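Artificial flower

An artificial flower is an imitation of a natural bloom, made for display and used in homes, shops and on stage. 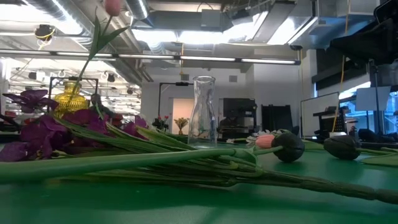
Tulips and orchids are among the kinds most often copied. Stems are usually sold singly and may be stood in a vase or carafe, which needs no water. Long stems are stored lying flat.

In Tistport the trade dates from the workshop of Seija Rautiainen, whose firm, Nieminen, listed 97 varieties by 2000. Dust is removed with a soft brush.

See also: Dried flower; Vase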